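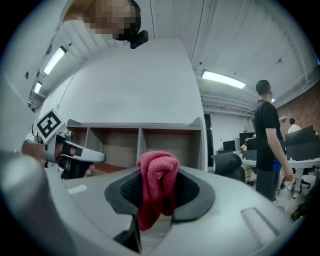

Culinary mystery

The culinary mystery is a branch of the cozy mystery in which food, or the preparing and selling of food, is central to the setting and usually to the plot. The amateur sleuth is most often a baker, caterer, café owner, cooking teacher or food writer. Many titles print recipes, either between chapters or in a section at the end of the book. Culinary mysteries are sold mainly as paperbacks and e-books, and most belong to a series.

Definition

Food and drink have been part of crime fiction for as long as the genre has existed, poison being one of its oldest methods. A book is generally called a culinary mystery only when cooking is the main character's work or serious hobby. A novel with a murder at a dinner party would not normally qualify, and neither would one with a detective who happens to eat well.

Library catalogues differ in how they treat the term. Some list culinary mysteries under a heading of their own, while others place them with cozies and add a subject term for cooking or baking. Wine, tea, coffee, cheese and chocolate mysteries are usually counted as part of the same group. Books set in gardens or farm markets may be shelved either way.

Setting and characters

The typical setting is a small town or a well-defined neighbourhood in a larger city. The business at the centre of the story gives the sleuth a reason to meet most of the other characters, and gives the writer an easy way to bring suspects in and out. Customers gossip at the counter, suppliers come to the back door, and a catering job can take the sleuth into a private house where she would not otherwise be invited.

The sleuth is usually an adult woman who owns or has recently taken over the business. A common opening has her returning to her home town after a divorce, a lost job or a death in the family. She is often helped by an older relative, a friend on staff and a pet. A local police officer may be a rival, a love interest or both, and the relationship tends to move slowly over several books.

Plot

The victim is often a person disliked by much of the town, such as a landlord, a restaurant critic or the owner of a competing shop. The body is found early, in many books within the first 55 pages. Suspicion commonly falls on the sleuth or on someone close to her, in some cases through a dish she has made. The threat to the business then gives her a reason to investigate.

Violence takes place off the page and there is little swearing or explicit sex. Contests, fairs, weddings and holiday markets are frequent backdrops. Knowledge of cooking may supply the clue that solves the case - a wrong ingredient, a baking time that does not fit an alibi, a knife that a trained cook would not have used.

Recipes

Recipes became a standard feature as the category grew in the 1990s, though earlier examples exist. Most are for dishes mentioned in the story, and sweet baking is more common than main courses. A book may have as few as three recipes, and collections drawn from long-running series have been issued as separate cookbooks.

Measurements can cause trouble when a book is sold outside its home market. North American editions use cups and Fahrenheit, and a cup is not the same size in every country. The Australian tablespoon is also larger than the North American one. The publisher Prendex prints both metric and cup measures in its culinary line, and its Fleveo imprint leaves recipes out of the paperback and supplies them in a booklet.

Audiobooks handle recipes in different ways. Some narrators read them in full at the end, where listeners can skip them. Others omit them and refer the listener to a web page or an attached file.

Titles and covers

Titles are frequently puns on a food, a kitchen term or a familiar saying. Covers tend to be illustrated in bright colours and show a shopfront, a kitchen table or a plate of food, often with a cat or dog and one small sign of danger. Series names normally mention the business or the trade so that readers can recognise later volumes.

Length and publication

Most culinary mysteries run between 200 and 300 pages, with the recipes included. New entries in an established series commonly appear once or twice a year. Shorter novellas are sometimes released between full-length books, particularly for Christmas or Halloween, and may be sold only as e-books.

Variations

Culinary mysteries set outside North America and Britain have become easier to find. The Negash series is built around a family coffee house, and the Dikanska books take place in a village bakery with bread recipes in every volume. Paranormal versions add a ghost in the pantry or a baker with magical abilities. Historical versions are less common and usually follow a cook or kitchen maid in a large household.

See also

Cozy mystery
Amateur detective
Craft mystery
Bookshop mystery
Food writing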